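Plurno Produce Bagging, data card and general notes

Hi, and welcome to the Plurno folder. I put this together so that whoever opens it next knows what the produce is, how the bagging goes, and where the odd bits of labeling came from. I've kept it loose. If you want the short version: there's a bin of pretend fruits and vegetables, there are zip-top bags, and the stuff goes from one to the other. Everything below is me rambling about the details, which I've come to care about way more than I expected to!

What's in the folder

300 bagging sessions, sorted into two groups. The main group is called Radeo and the small one is called Altham. Radeo is everyday bagging: a bag, a bin, a handful of items. Altham is 60 sessions where the bag gets filled until it's a real squeeze at the zipper, and it's the group I'd look at first if you like a challenge. Each session has its own text note with the shopping list, the order the items went in, and whether the bag got zipped at the end.

The rest of the folder is the item list, the word list (see below, please read it, I beg you) and this file.

The produce

All of it is artificial. I love this stuff. It doesn't bruise, it doesn't drip, it doesn't attract fruit flies in July, and a banana from the first session looks just like the same banana in the last one. The item list has 21 names on it, though not every item is in every session. The regulars are apples, bananas, lemons, grapes, an orange, a peach, an avocado, a tomato, a cucumber, a pepper and a potato.

A few things I've learned about them:

The grapes are the troublemakers. They come as a bunch, so they're wide where you want them narrow, and they like to sit across the mouth of the bag. Get them in early and let them settle at the bottom.

Bananas also do better early. They take up a corner and then smaller things can tuck in next to them. A lemon beside the bananas is my favorite bit of packing in the whole project, it just fits so nicely.

The potato is a gray-brown thing that hides well. If you're going through a session and the list says potato and you can't find it, look at the edges of the bin before you write to me.

The small tomato and the red apple are both red and round, and yes, I have mixed them up in the notes. I went back in January and fixed all the ones I found. Go by size. If it still seems off, trust your eyes over my typing.

The yellow apple and the lemon got mixed up too, back when I was labeling late at night with a cup of tea going cold next to me. Same fix, same month.

The bags

Clear plastic zip-top bags, so you can see what's inside without opening anything. I tried an opaque kind for one afternoon and gave up, it was no fun checking the contents. A clear bag has its own quirks (shine, wrinkles, the two sides clinging together like they've been glued) but I'd still pick it every time.

A bag counts as open if the zipper has a gap anywhere along it. It counts as zipped only if the seal is closed from end to end. There's a third label, "half," which I used for a while and then regretted. You'll still find it in the older Radeo notes. Treat it as open.

How a bagging session goes

1. Tip the produce into the bin. Don't arrange it. A grocery bin at home is a jumble and this one should be too.

2. Lay the bag flat on the table with the mouth open. Which way the mouth points is up to you, and it changes from one session to the next on purpose.

3. Read the shopping list. They're short, two or three items for most of Radeo, and longer for Altham.

4. Pick the items and put them in the bag, biggest first if you can. Hold the edge of the bag while you do it or it'll slide off across the table with your lemon.

5. Push everything down away from the zipper.

6. Zip it, if the list says to zip.

7. Put everything back in the bin before starting over, and give it a bit of a stir.

What the setup looks like

Nothing fancy about the table, which I think is right for this. Bin off to one side, bag in the middle, walls around the sides so a runaway orange doesn't get far.

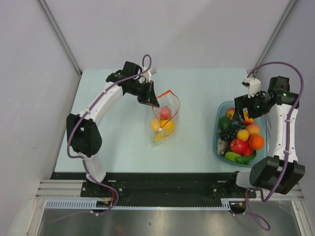
Red apple, bananas and a lemon in the orange-zipper bag, with the produce bin on the right.

The light blue bin is my pick of all the ones I've tried. It's translucent, and you can still make out the greens and the dark purple of the grapes when everything's piled together. The orange zipper is a nice touch too, it makes the open edge so much easier to find on a pale table.

Word list, please read

"Bag" is always the zip-top bag. "Bin" is always the plastic bin. I never say "container" or "box" in the notes, and if you add your own notes I'd be so grateful if you'd do the same. "Orange" is the fruit. If I mean the color I write "orange-colored," except for the zipper, which I call the orange zipper everywhere (I know, I know). "Pepper" is the vegetable, there's no pepper shaker in this one. That's the other folder, Ekinci, with the pantry stuff.

Known issues

In 2 of the Altham sessions the list asks for a peach and an orange went in. I left them as they were and marked them "swap" in the notes.

The item list says "lime" on one line. There is no lime. I typed it, it's wrong, and I keep forgetting to take it out.

Spelling of "avocado" varies. Sorry. Search for "avo" and you'll catch them all.

Adding to it

Please do! Keep the notes in the same order (list, items, zipped or not), use the word list, and put new sessions in Radeo unless the bag is really stuffed. If you come across a nice fake eggplant, I'd love to know where you got it.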